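From: Katia Cocco
To: Corkthorpe Allotments and Gardens list
Date: 16 September 2024
Subject: Re: Leone tomatoes, and what to do with the green ones

Hello all,

Sorry for the slow reply, I've been up to my elbows in tomatoes since the middle of last week and the computer has been buried under a tray of them (I'm only slightly exaggerating, there was a tray on the keyboard on Saturday and I found a pip in the space bar this morning).

Hadiza Igwe wrote:

> Has anyone else on the lower plots grown Leone this year? Mine have
> been enormous plants, up over the canes and halfway down the other
> side, but the fruit is still mostly green and I'm getting worried
> about the nights. I've had 4 ripe ones off the whole row. Is it me,
> the variety or the summer? And if they don't turn, what do people do
> with them that isn't chutney? My family have told me quite firmly
> that they don't want any more chutney.
>
> Also, does anybody know whether the Greltcombe seed swap is
> happening this year? I've got far too many runner beans.
>
> Hadiza

Right then, Leone. Yes, I've got two rows, one in the tunnel and one outside against the shed, and they've behaved like two different plants. The tunnel ones started ripening at the beginning of August and haven't really stopped. The outside ones did exactly what yours are doing, all leaf and no colour, and I had given up on them until Nipon came past and told me off for not pinching out the tops. He was very nice about it but he was right! I took the tops off there and then, and a good third of the leaves from the bottom up, and within a fortnight the lowest trusses had started to go orange. So I'd say it's a bit you and a bit the summer, if you don't mind my saying so, and you're in good company.

If you haven't topped yours, do it today. It's late, but the plant will still stop wasting its energy on little yellow flowers that haven't a hope. Take off any flowers and any fruit smaller than a marble while you're at it. And go easy on the watering now, I'm giving mine a can a week between the lot of them and they look perfectly cheerful.

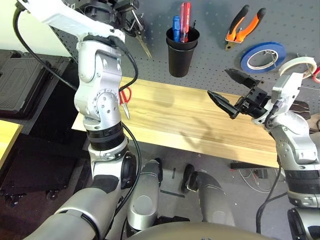
The other thing I did, and this was Ada Villa's tip from years ago, was to cut the canes free on the worst of the outdoor row and lay the whole plants down on straw, still rooted, with a bit of fleece over the top at night. It looks dreadful. My neighbour thought I'd had vandals. But the fruit is nearer the warm ground and out of the wind, and it's colouring up faster than the ones still standing. Watch for slugs, they think it's Christmas.

Now, the ones that really won't turn. I pick everything the first night the forecast goes down to 4 degrees, whatever state it's in. Anything with the faintest blush goes in a drawer with a banana, and anything that's gone pale and a bit shiny goes in a paper bag in the cupboard under the stairs. You have to look through them every couple of days or you get one horrible soft one that takes its friends with it. Last year I was still eating our own tomatoes in December, and I won't pretend they tasted of July, but they were a great deal nicer than the ones from the shop.

The hard dark green ones never ripen for me, so those I cook. I'm with your family on chutney. What we do instead:

Fried, in slices as thick as your finger, salted and left on a tea towel for half an hour, then dipped in egg and polenta. Giorgia Fontana makes these with a lot of black pepper in the polenta and they vanish before they get to the table.

Curried, with mustard seeds and potatoes. Any recipe that uses tamarind will do, just leave the tamarind out, they're quite sour enough.

Pickled in quarters with garlic and dill. You need small ones for this. They want a fortnight in the jar before you touch them and they keep till spring if you've got the willpower, we haven't.

And there's green tomato cake, which sounds like a punishment and is lovely. It's a carrot cake with grated green tomatoes in it. Squeeze them out first in a clean cloth, really squeeze, or it never sets in the middle. I use a 2 lb loaf tin and it takes a good hour, and I put walnuts in if there are any.

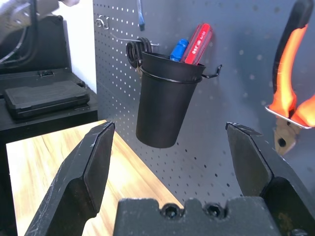 Black cup holder on the pegboard.

On seed saving, which nobody asked about but I'm going to tell you anyway: Leone comes true for me, so do keep some from your earliest fruit, even if you've only had a handful. Squash the seeds into a jam jar with a splash of water, leave it on the windowsill until it smells revolting and has a skin on it, then rinse in a sieve and dry them on a plate. Please not on kitchen paper, I spent an entire evening in March picking bits of it off with tweezers. I keep mine in old envelopes in the biscuit tin, and one packet that had slipped down the back for years still gave me almost 32 seedlings, so they're not fussy.

Has anybody tried Unance, by the way? It was in the back of the spring catalogue as an early outdoor one, squat little bush, no canes needed. I was tempted but I'd already sown far too much. If anyone has it going spare at the swap I'll trade you Leone seed or a jar of the pickled ones.

And yes, Hadiza, the Greltcombe swap is on as far as I know, same hall as before, and I'll post the date here once I've got it. Do bring the beans. I lost most of mine to blackfly and would love a few. If you could put the colour of the flowers on the envelope that would be a help, I ended up with all reds last time and I like a mixture up the arch.

One last thing, I have your riddle, Nipon. The one with the bent rim. It's hanging up inside my shed door on plot 104, and the door's not locked, so just go in and get it if I'm not about. Mind the step, it's gone soft on the left side.

Love to all,
Katia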